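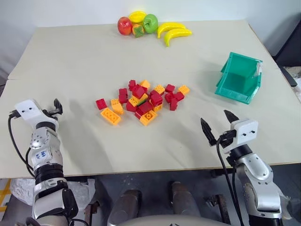
Bricks, bin and both arms at the shared bench

Clukent Makers forum > Robots and automation > Two-arm build: brick tidying

vendula_d
July 23, 2026
Right, the build log has gone a bit quiet so I'm moving it over here where people might read it! Both arms are up and bolted to the torso, the Andodier wrists are on, and I've started on the tidying job: get the toy bricks off the table and into the green bin, leave the plastic fruit where it is. I steer it by hand for now and record everything, and the plan is 100 good runs before I try training anything. I'm at 14. My shoulders hurt.

Questions for anyone who's been down this road. Do I keep the bin on its side with the opening facing the bricks, or stand it up? And is red and orange on a beige top going to bite me later?

tinplate_tom
Lovely to see it with two arms at last. I'd stand the bin up. On its side you're asking the fingers to go in sideways and let go, and half the bricks will come back out with them. Upright you just drop from above and go home for tea.

Eimear Keane
Disagree with Tom, sorry! The rim on those bins is high and with the wrist pointing straight down you run out of reach on the left arm very quickly. I had the same trouble on my Steinbach frame and ended up lowering the whole table, which was a horrible afternoon. Keep it tipped, but wedge it so it can't creep.

tinplate_tom
Or use a shallower bin?

Eimear Keane
Or that, yes, fine.

vendula_d
I like the green one, it was free :) Wedge it is, for now. I've got some rubber feet left over from the Rekonness kit.

The bit I'm stuck on is the right arm. It goes in over the heap nicely enough, but once the wrist is down amongst the bricks the white housing hides some of what I'm trying to pick, at least from the head camera. So I'm steering by feel and by guessing, and there isn't any feel.

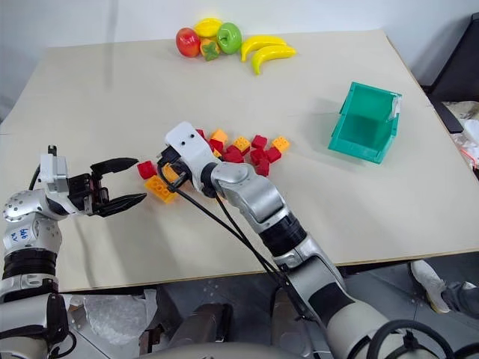 I've tried coming in at more of a slant and it helps a little, but then the forearm gets in the way of the bricks nearest to me, so I've swapped one blind spot for another. The left arm is better off because it can come at the stray ones from the side with the fingers open. I'm half tempted to let the left do all the picking and keep the right for nudging.

brackets_and_beer
Wrist cameras. You'll fight this forever with only the head view. Two little ones, one each side, and tie the cables in with the ones you've already got running down the arms.

vendula_d
I know, I know. I've been putting it off as it means redoing the logging, and I've got 3,321 lines of very rude code holding that together.

Eimear Keane
Do it now, before you've got all your runs! If you add cameras in September you'll be throwing the early ones away. Also I wouldn't make one arm do all the picking, what was the point of building the other one?

tinplate_tom
Spread the bricks out first. I'd start with a flat layer and save the heap for when it can do the easy version.

brackets_and_beer
Not sure about that Tom. If it only ever sees them spread out it'll go to pieces the first time two are leaning on each other. Mix it up from the start.

On the colours, I'd worry more about the fruit. Orange bricks, and there's an orange thing up the back with the fruit. Could be a nuisance if you're sorting by colour. A wide gap between the two lots will do you for now, but move the fruit about a bit between runs or it'll just learn where the wall is.

vendula_d
Hadn't thought of moving the fruit at all, ta. OK: cameras first, bin wedged, half the runs heaped and half spread. Does anyone have a spare pair of short USB leads, roughly 2 metres? I'll be at the bench most evenings.

Eimear Keane
I've got some in the drawer with the spare bearings, help yourself. Leave the blue ones, they're dodgy.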